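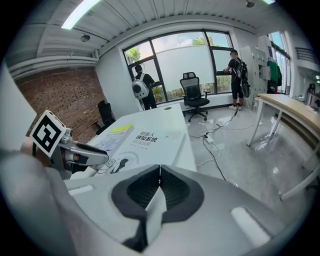
Print this thread | E-mail this thread

Can machines do household or workshop chores yet?
Shed and Home Automation > General

gumleaf_shed
June 27, 2024

I've been reading the brochure for the Plaltero, the two-armed home helper that's supposed to go on sale next year. It says it will clear a table, stack books, wipe down and fold washing. I run a small joinery with a house out the back, so I'd have work for it at both ends. Question is whether any of this is real yet. I don't mean a video with music on it. I mean would it do the job on a wet morning when I'm out on the forklift.

I have a Brivico floor cleaner in the showroom and it's fine. It vacuums and it mops and it gets stuck on the mat. That's all I've got to compare with.

Print | E-mail

kettle_on
Reply

Short answer no. We trialled an arm on a packing bench at the Drillthorpe site. Same box, same tape, same height bench, and it was good. Then the supplier changed the carton to a slightly glossier one and it dropped them until the integrator came back. A house is worse than that every hour of the day. Save your money and get a dishwasher with a decent top rack.

Print | E-mail

sidecar_mal
Reply

Bit harsh. What you trialled was a fixed program with a suction cup on the end. The stuff in the Plaltero brochure is trained differently. Someone does the chore by hand with a pair of grippers, the movement gets recorded, and the robot learns off that. It doesn't need the carton to be the same every time as long as the training had enough variety in it.

I've done a stint at this, paid by the shift. You strap on a harness, pick up a gripper in each hand, and do the same small job over and over. Stack the books, unstack the books, square them up on the desk. Each gripper has a block on top with black and white patterns on it for working out where it is in space. After a while your forearms know about it.

Print | E-mail

kettle_on
Reply

So a person does it 1000 times so a machine can do it badly once. Righto.

Print | E-mail

sidecar_mal
Reply

You do it 1000 times in one place and it gets copied to every machine they sell. Nobody complains that a mould takes longer to make than a bucket.

Print | E-mail

tin_of_nails
Reply

Can I ask something practical. Which jobs were hard? I ask as someone who does assistive gear for people who can't use their hands well, and what looks hard to an able-bodied person is often not the hard bit.

Print | E-mail

sidecar_mal
Reply

Flat things. Cups and bottles are easy, they stand up and you grab them. Anything with a handle is easy if the handle is pointing your way. Put a thin booklet flat on a smooth desk and you'll find out how much you normally do with your fingernails.

With two fingers on a gripper you've got no nail, no wrist feel and nothing to lick. So you bring both grippers down to the near edge of the cover and press there, one either side,
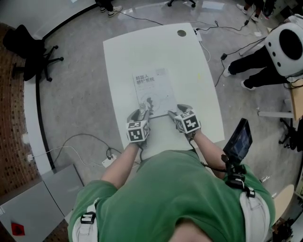 and from that point you've got a few choices. You can drag it towards you until it overhangs the desk, then pinch it from above and below. You can push from both sides and hope the middle bows up. Or you can pin it with one hand and try to get a fingertip under the corner with the other. I found the drag the most reliable. Thick covers didn't like the bowing at all, and some paper is soft enough that you crease it, so that take gets binned.

Once it's in the jaws the rest is simple. Carry, lower, let go. Letting go is a small skill too, as rubber tips hang on to a glossy cover longer than you'd expect and it lands crooked.

Print | E-mail

tin_of_nails
Reply

Thanks, that lines up with what I see. Clients with a pinch-type hand drag paper off the edge of the table too. We put a strip of non-slip on the tabletop for one bloke and it made things worse, he couldn't slide anything.

Print | E-mail

gumleaf_shed
Reply

OK so this is useful. If I hand the thing a pile of shop drawings and say put them on the shelf, how often does it get it right?

Print | E-mail

plumb_bob_7
Reply

I work on the robot side (not for Plaltero). On a job like that, in the room it was trained in, our best month came out at 80 per cent. In a different room with a different desk, less, and I won't put a number on it as we didn't test it properly. Brightness off a big window mucks up the cameras. A dark desk instead of a white one mucks it up as well until you've got recordings on a dark desk.

80 sounds good until you think about what the other ones look like. A missed grasp is nothing, it tries again. A booklet half over the edge and then let go of is on the floor, and ours can't pick things off the floor.

Print | E-mail

kettle_on
Reply

There you go. An apprentice who dropped one in five would be having a chat in the office.

Print | E-mail

plumb_bob_7
Reply

He would, and he should. I'd still disagree with your "no" though. Three years ago that same job didn't work at all for us. And there are shop-floor tasks where a miss costs nothing. Loading blanks into a tray, moving offcuts to a bin, putting clean rags on a shelf. I'd let one do those today with a fence around it.

What I wouldn't give it is anything hot, anything sharp, or anything that belongs to a customer.

Print | E-mail

mudaliar_rd_workshop
Reply

We're the shared workshop on Mudaliar Road and we looked into leasing an arm for tidying between classes. What killed it for us was the room, more than the robot. Leads everywhere. Chairs on castors that are never in the same place twice. People walking through. The salesman wanted clear floor, fixed bench, no loose cables, and if our members could manage that we wouldn't need anything to tidy up after them.

The quote was $2000 a month before set-up as well. We bought more hooks.

Print | E-mail

sidecar_mal
Reply

Fair point on cables. Recording gear has plenty of its own, by the way. The grippers had leads running back up my arms and I spent half the first shift working out how to reach across the desk without snagging one. You get used to keeping your elbows in. I do wonder whether the robot has learned to keep its elbows in for no reason.

Print | E-mail

plumb_bob_7
Reply

It depends what gets recorded. If they only keep the path of the gripper, the elbow is the robot's problem. But habits do come through. One of our people always tapped the book twice to square it, and the arm taps twice. It doesn't know why. We've left it in as it does square the book.

Print | E-mail

gumleaf_shed
Reply

I quite like that.

Right, where I've landed. I'm not putting a deposit on the Plaltero. The brochure says "clears any table" and going by this thread that should read "clears a table it has met before". I might look at a small arm for moving blanks from the docking saw to the rack, as the blanks are all the same size and I don't care if one hits the floor. The Brivico can stay and I'll take the mat up.

Folding washing I haven't asked about. Has anyone seen that done?

Print | E-mail

plumb_bob_7
Reply

Towels, yes, slowly. Flat square towels on a bare table. Shirts I've seen done when someone has laid the shirt out first — and laying it out is most of the work. Fitted sheets, no.

Print | E-mail

kettle_on
Reply

I can't do fitted sheets either so I'll let it off that one. Still a no from me on the rest. If you do get the arm for the docking saw, post how it goes after the timber supplier changes on you. I'd like to know whether the newer ones cope with that, and if it does I'll come back on here and say so.

Print | E-mail

tin_of_nails
Reply

Gumleaf, ask for a trial in your own shop with your own blanks before you sign. Sawdust on rubber tips is a real thing. We wipe ours with a damp cloth every morning and the grip is noticeably different by afternoon tea.

Print | E-mail

gumleaf_shed
Reply

Will do. There's no shortage of sawdust to test it with. I've got a bloke coming to measure up the saw end next week.

Print this thread | E-mail this thread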